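3.2 Materials and table arrangement

The sorting sessions were designed to resemble the kind of work that takes place on an ordinary household table after food has been brought home. Items were selected for differences in size, surface and firmness, so that smooth round fruit would lie next to small wrinkled pieces and paler, rougher ones. Real produce was preferred to plastic models, which tend to be uniform in shape and color. Fruit was replaced whenever it showed bruising, and dried items were kept from one session to the next.

The table was covered with a printed cloth. Plain coverings had been used in the November pilot at the Lerora site, where participants described the setting as bare and unlike a home.
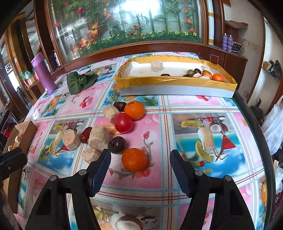
Each participant completed 40 trials, divided equally between 2 blocks, with a rest period between them. In the first block, items were grouped by kind. In the second, participants chose their own grouping and explained it afterward to the session leader. No time limit was given in either block. Song and Carhuamaca reviewed the explanations independently and settled differences by discussion.

Cardboard was used as a sorting surface because it is inexpensive, easily replaced and familiar to most households. Items could be set down on the board or left directly on the cloth, and both outcomes were accepted as valid placements. Figure 1 shows items in both locations, with dried and fresh fruit sharing the board with pale, round pieces.

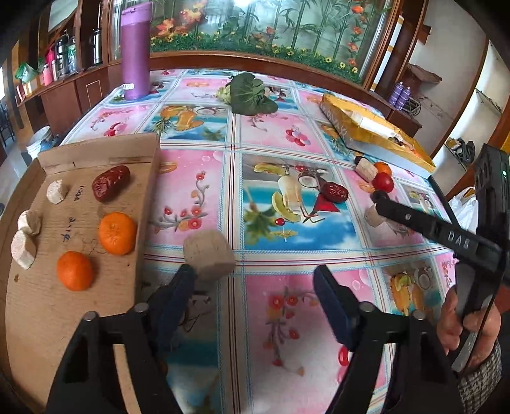 Figure 1. Food items on a cardboard board (left) and on the tablecloth (right).

Placements were recorded by item and by surface. An item that rolled after release was scored at its final resting position.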